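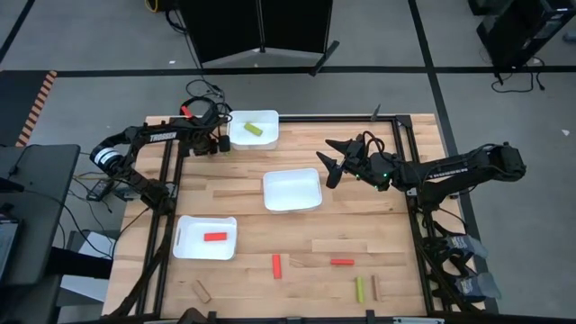

Geum-ok Wi reckons the last batch of hide glue was cooked to death before anyone put a brush in it, and that changing supplier won't fix anything until we stop leaving the pot on all morning. Fair point. I'd been blaming the Volska granules. Writing this up so we have something to argue from.

## November, 9.15 am

Opened the new 500 g bag from Nieminen. Paler than the Volska, finer grain, hardly any smell dry. Soaked a jar of each overnight in cold water, same jar size, same weight of glue, lids on. Both swelled evenly. The Volska had a bit of grit at the bottom, which I strained out through an old stocking.

Heated both in the water bath and kept the bath under 60 as best I could. The dial on the Callow pot reads low, so I went by the probe and ignored the dial. It wants recalibrating or at least a bit of tape over it.

Runny at temperature, both of them. The Nieminen strings out longer off the brush and gels sooner. With the roller door open I had about enough time to brush one joint and rub it home, and no more. Closed the door after the first two and it got easier.

Test pieces are offcuts from the Medine chair job, all Tassie oak, edges shot fresh this morning. Rubbed joints, no clamps. Warmed the pieces under the lamp for the first half and left the rest at room temperature, as Idrisa wanted a comparison with how he does the chair seats.
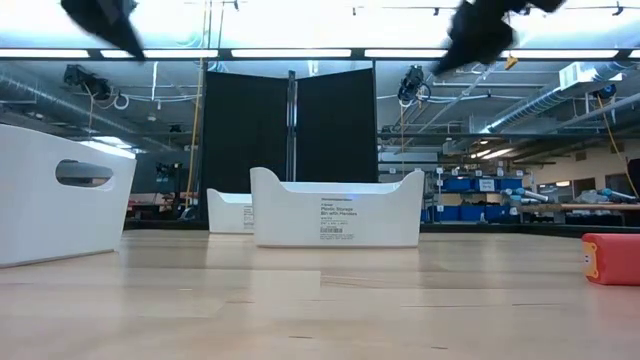

## Open time and squeeze-out

Warmed pieces: good squeeze-out along the full length, joint grabbed within a few rubs and stayed put.

Cold pieces: patchy. The glue had skinned on two of the Nieminen ones before I got them together. I scraped one back and did it again. Left the other as it was, to see how bad it is. Marked it with a pencil cross.

Cleaned up with a warm rag. The Volska leaves more colour behind on the oak - you can see an amber line if the light is low. Wouldn't matter under a dark finish, would matter on the Medine seats.

Idrisa Kashindye asked about adding urea to slow the gel. Haven't tried it in this batch. I'd sooner know what the plain glue does first. He has a recipe from somewhere at 10 per cent by dry weight, which sounds fine to start with.

## Held-hot test

Kept a second jar of Nieminen in the bath until after lunch, to see whether Geum-ok is right. By 1.30 pm it was visibly thinner and smelled stronger. Glued up one set with it. The last piece hung from the rack with nearly 40 kg on it for 10 minutes before I took it down, so a few hours of heat hasn't killed it outright. Proper break tests once everything has cured. 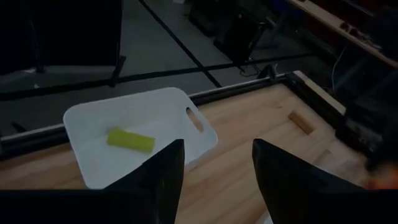 *White cutting board, with the handle slot near one end.*

## To do

- Break tests, fresh glue against held-hot glue
- Small urea batch (Idrisa)
- Check the Callow dial against the probe at three or four settings
- Leftover gel is in the fridge, labelled. Chuck it if there's any mould
- Ask Nieminen for the gram strength, as it isn't printed on the bag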